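How to run a robot arm demo on an open day

I've done three of these at Stedura now, and the one in March was the first where I went home with my voice intact. So if you've been handed the job, have a go at it my way!

Start with the task. Pick something a seven-year-old can follow from the back – we move bowls. Nabil Haddad wanted the arms to sort screws, and it was lovely up close, but past the first row you couldn't see a thing.

Next, set your start pose and save it under a name you'll recognise in a hurry (mine is OPENDAY, in capitals). Run the whole thing 30 times the day before, at the speed you'll use with visitors. Slow is good. Slower than that is better.

Then tape your line on the floor, do the emergency stop check, and show whoever is helping you where the button is. Make them press it.

When people come in, let the arm do one full go before you talk. They won't listen until they've seen it move anyway.
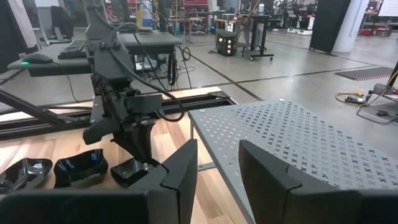 Take questions between runs, never during. You'll get "does it ever drop them?" a lot – say yes, and keep a few spare bowls under the table. Park the arms before you stop for lunch.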